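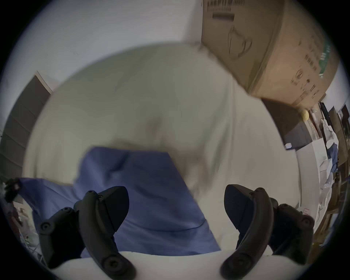
Findetti Duo 65 handheld garment steamer: long-term review

27 April 2019

Inadero sells two steamers under the Findetti name. The smaller one is a travel model with a fixed cord and a tank the size of a coffee mug. The larger one, the Duo 65, is the subject of this review. I bought it at full retail price in September and have used it on most weeks since. It replaced a conventional iron for everything except dress shirts and table linen.

The Duo 65 is a one-piece unit: boiler, pump and steam head share a single housing, with a removable tank that slides into the rear of the handle. The cord leaves the handle through a ball joint at the bottom. There are two steam settings, selected by a slider, and a trigger with a lock. The box also contains a brush attachment, a crease clip, a heat-resistant glove and a measuring cup. The glove fits the left hand only. The printed manual covers the safety warnings in detail and the operation of the machine in one page.

Heat-up

The light on the handle goes from red to white when the boiler is up to temperature. With cold tap water in the tank, mine takes 65 seconds to get there. The light is optimistic. If the trigger is pulled as soon as it turns white, the first two or three seconds produce a mix of steam and droplets, and on silk or unlined viscose the droplets leave marks. The fix is to point the head at the floor or into a sink and hold the trigger until the output runs dry. The manual mentions this under "First Use" only, but it applies to every use.

Steam output

Output on the low setting is adequate for polyester and light cotton. On the high setting it is strong, and the pump makes a steady buzz that carries into the next room. A full tank lasts 11 minutes on high with the trigger locked. That is enough for a few shirts and a pair of pants, or one curtain panel. Anyone with floor-length curtains should plan on refilling several times. The tank can be removed and refilled with the unit still hot, and recovery after a refill is quick.

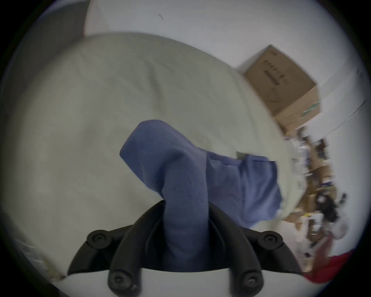 Pile fabrics are where a steamer earns its shelf space. Fleece, terry and brushed cotton all flatten in storage, and an iron only makes them flatter. With the brush attachment fitted and the head held just off the surface, the Duo 65 lifts the pile back up in one or two passes. Velvet needs more distance and no brush. Synthetic fleece should be done on the low setting; on high, with the head in contact, I managed to put a permanent shine on the cuff of an old pullover. The plate itself is metal and gets hot enough to do this with no steam at all.

Results on woven cotton are mixed. A shirt that has been hung up damp comes out presentable. A shirt that has sat in a basket for three days does not, and neither the crease clip nor repeated passes will change that. Linen can be relaxed but will not be crisp. The product page shows a sharp pant crease made with the clip. I have not been able to produce one that survived sitting down.

Handling

Weight with a full tank is the main complaint. All of the water sits behind the hand, so the head tips upward at rest and the wrist has to hold it level. This is fine for one garment. After 20 minutes of curtains it is tiring, and I ended up changing hands, at which point the glove was on the wrong one. The trigger lock helps somewhat. It releases with a second pull, and it has never slipped.

Tilt is limited. With the head pointed up past horizontal, the pump starts to draw air once the tank is below half, and output drops off in pulses. With the head pointed down, as for a flat surface, there is no such problem, provided the tank is seated correctly. The tank clicks twice when going in. The first click is not the latched position. 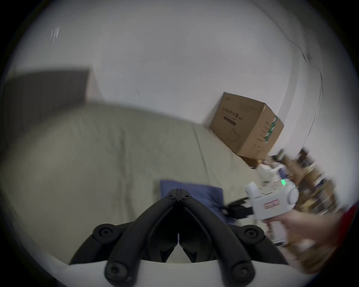
Bedding and upholstery are covered in the manual by a single line stating that the unit is "suitable for home textiles." In practice it does well on a duvet cover already on the bed, which saves wrestling with it on an ironing board. Work from the center outward, pull the fabric tight with the free hand, and keep the head moving. Cushion covers are best steamed while still on the cushion. On seat fabric I would test a hidden spot first, then give the piece an hour to dry before anyone sits on it. The brush attachment picks up lint as it goes and has to be cleaned often, and it clips on firmly enough that removing it hot requires the glove.

Maintenance

The tap water here is hard. The descale light came on after four months, which matches the manual. Descaling uses a sachet of powder (one is supplied) and takes most of an evening, mainly waiting time. The light does not reset by itself; the slider has to be moved back and forth five times with the unit plugged in and cold. That step is missing from the printed manual but is in the online version.

There have been 2 faults. The first was a drip from the tank valve, traced to a grain of scale under the seal and cured with a rinse. The second was a cracked hinge on the crease clip. Inadero mailed a replacement clip without asking for a receipt. The new one is made of a thicker plastic.

Alternatives

The Sokisard upright steamer has a floor tank, a hose and a hanging pole. It runs far longer on a fill and puts much less weight in the hand, at the cost of permanent floor space and a hose that collects condensation and gurgles if it sags. For curtains, or for anyone doing a full rack of clothes at a time, it is the better machine. The Chávez handheld is lighter than the Duo 65 and heats faster, but it has one steam setting and the weak output of a travel unit. I returned mine.

Verdict

Good steam, average ergonomics, poor documentation. Recommended for knitwear, fleece, jackets and made-up bedding. Not recommended as an only iron. If Inadero revises it, the tank should move forward of the handle and the white light should come on ten seconds later.

Rating: 7/10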